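Old towers, opened up: a gallery from the Sunby bench

I've been taking apart desktop computers for long enough that my family has stopped asking when the dining room will come back. It won't. The dining room moved to the kitchen, the kitchen table moved to the porch, and I do most of my part-pulling over at Sunby now, where there's floor space and nobody minds the screws. This page is for the April batch, with a few words under each heading for anyone who likes looking inside these things as much as I do.

The batch came from an office clear-out at Flistitz. 53 towers, all of them plain business machines, all of them heavier than you remember. I wanted to get each one down to its parts: drives in one pile, memory in another, cables in the big crate, boards stacked with cardboard between them. Some of it goes back into working computers, some goes to people who are hunting for that one old connector, and the rest goes to the metal guy.

I've kept the captions loose. If you came for part numbers, you want the spreadsheet, and it's up to line 847 and not getting any prettier.

First, the cable jungle

Every old tower starts this way for me. Panel off, and then a minute of just looking at the wiring before I touch anything! You've got your blue SATA cable doing a big lazy loop, and next to it the power leads in red, yellow, orange and black, all twisted together and heading for the drive. I love that blue. It makes it so easy to follow the data cable from one end to the other, even when it ducks behind something.

My habit is power plug first, data cable second, and never by the wires. Hold the plug, wiggle it a little side to side, and be patient with it. The old black power plugs can grip like they've been glued, and I've skinned more knuckles on them than on anything else in the case.

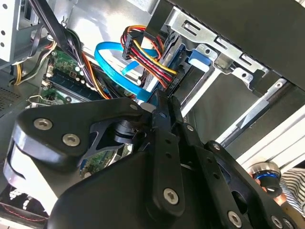
Drives, and the caddies they ride in

I'm a big fan of tool-free caddies. Somebody, years ago, sat down and decided that changing a hard drive shouldn't take four tiny screws and a flashlight in your teeth, and I would like to shake that person's hand. You squeeze or pull a tab (it depends on the model, and I still get it wrong half the time), and the drive comes along with its plastic cradle.

I save every caddy, by the way. Folks throw them in with the scrap plastic and then a year later they write to me asking if I've got one. I do! I've got a whole drawer of them, sorted by color, and the drawer doesn't close.
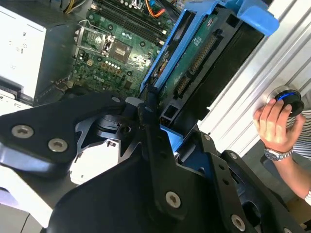 Drives are the part of the job I take slowest. Every one of them gets wiped or drilled before it goes anywhere, and each one gets a paper tag the moment it's out, so it can't wander off into the wrong pile. A bright caddy helps more than you'd think – that blue one, with its tab sticking up at the end, is something I can spot from across a messy bench, and with the drive's green circuit board facing out I can get a look at the connectors before I've even picked it up. Gray caddies in gray cases, on the other hand, are a misery. I once spent most of a Tuesday evening looking for a release lever that was right under my thumb.

The tally so far is 439 parts tagged, counting drives, memory sticks, coin cells and caddies. I don't tag cables. I tried it once and ran out of tags and goodwill by lunchtime.

Down to the board

I find a bare board kind of restful. After all that tugging and untangling you finally get to see how the thing was laid out, and on these office machines it was laid out pretty neatly. Memory slots sit together, the little battery has its own round holder, and somebody even took the time to print labels so small I need my second pair of glasses.

A few things I do at this stage, in no special order. I pop out the coin cell and put it in the battery tin. I run a soft brush along the memory slots, going with the slot and never across it. And I'm very, very careful near an open CPU socket, because all that fine contact area is the one part of the board I can't fix if I bump it. If I have a plastic socket cover handy, on it goes. If I don't, I make do with a bit of card and some low-tack tape until I find one. 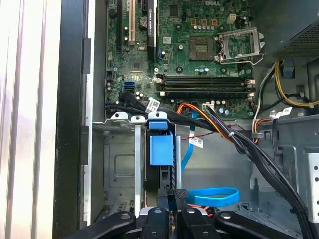
Memory is the happiest pile, I'll say that much. It's small, it stacks, it usually still works, and there's always someone who wants to give an old machine another couple of years. I put matched pairs together in the same bag and write the size on the outside in marker. The singles go in a cookie tin. Last month a fellow from Gollance (the repair café, over by the bus depot) went through that tin one stick at a time and left with a grin on his face and 2 sticks in his shirt pocket.

Boards are harder to place. If the socket is clean and nothing looks puffy or burned, I'll keep it whole and list it. Otherwise it goes with the scrap boards, and I try not to feel bad about it. I do feel a bit bad about it.

A place for every part

I used to work out of shoeboxes. Then bigger shoeboxes. The trouble with a box is that everything slides to one corner and you end up digging, and digging is how you scratch things. So I've come around to holders and slots, where a part stands up on its own and I can see at a glance what's there and what's missing. It's slower to load, sure, but I make up the time on the other end.

If you're thinking of doing the same, measure your parts before you cut or buy anything. Memory sticks are close to each other in size but they're not all the same height, and a slot that's a hair too tight is worse than no slot at all. Rounded corners are nice too – your sleeves will thank you.
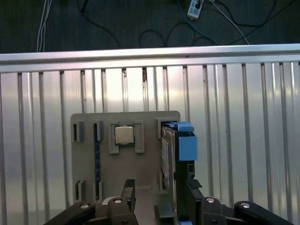

The other thing I've gotten better at is leaving room. My first setups had every inch spoken for, and then one odd-shaped fan or a long expansion card would show up and the whole system fell apart. These days I keep a couple of spots open for strays. They fill up anyway, but it takes a week longer.

I had lunch at Thái twice while working through this batch, and both times I found a case screw in my pocket when I went to pay. If you ever help out on one of these days, wear something with pockets you can turn inside out.

I'll add more pictures as I get through the rest of the towers. If you're after a caddy, a stick of memory or a blue SATA cable, send me a note through the contact page and tell me the model of your machine. Cables are free if you pay the postage, and the longer ones go first.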